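Clearing the table, part two: small things with no home

Posted 16 Dec 2024 by the Multau Notes author

The first part dealt with paper, which is easy to sort because most of it can be recycled. What remained was the harder category: objects that are used, but not every day, and that end up on the main table by default.

I keep a short record of these. Between August and the start of this month I logged 43 separate items that were put down on the table and stayed there overnight. The repeat offenders were chargers, pens, the tape measure and anything with a rechargeable battery in it. A thing that needs charging gets left near where it was last used, and then it runs flat there.

The rule I settled on is simple. An item may live on the table if it is used at the table at least three times a week. Everything else goes to the shelving behind it, on a shelf chosen by weight and by how often it is wanted. Heavy goes low. Frequent goes between hip and shoulder height. Seasonal goes at the top, where a step is needed to reach it.

Applied strictly, this leaves very little. The flowers stay, being artificial and in a pot that takes up a fixed patch at one side. A notebook stays if there is writing in progress. The handheld fan does not stay between October and April, and it is the case I want to go through in some detail, as it caused more trouble than its size suggests. 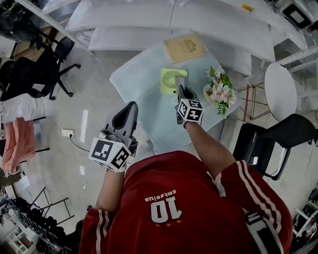
A small fan is an awkward shape to store. The head is round and wide, the handle is narrow, and laid flat in a drawer it wastes the space on both sides of the handle. Stood upright it falls over when the drawer is shut. I tried three arrangements.

The first was a shallow tray lined with felt. It worked until something else was put in the tray, which took four days. The second was a hook on the side of the shelving, using the wrist loop. The loop stretched, and the fan knocked against the metal whenever anyone walked past. The third was a narrow upright box from Nostareo, sold for kitchen utensils, with the handle going in first and the grille resting on the rim. This is the one I have kept. The grille is not under load and dust can be brushed off without taking the fan out.

Before it goes away for the winter there are a few jobs:

Clean the grille with a dry paintbrush, working from the centre outwards along the slats.

Wipe the handle with a cloth that is barely damp, keeping clear of the charging socket.

Charge the battery to about half. The cell in mine is rated at 2,000 mAh and the leaflet advises against storing it full or empty.

Put the cable in the same box as the fan. A cable stored separately is a cable you will buy again.

The whole thing takes 15 minutes, most of it waiting for the battery.

The tablecloth needs its own note. It is a translucent light blue one, and I chose it over a patterned cloth for a practical reason - crumbs and pen marks show up at once, so they get dealt with. It does crease if folded. I roll it round a cardboard tube on the rare occasions it comes off. Spills should be blotted from the outside in, and anything hot needs a mat.

The round table is still outstanding. It has a smaller top and only one chair regularly in front of it, and it has begun to collect what the main table no longer does. I have moved the log over there and will give it until the end of January before changing anything. The Effiong trays I ordered for the lower shelves are 5 mm too wide for the uprights and are going back.

Recent posts

Clearing the table, part one: paper
Shelf heights and why mine were wrong
Cateck label tape after a year of use
Storing cables by length
Artificial flowers: dusting without damage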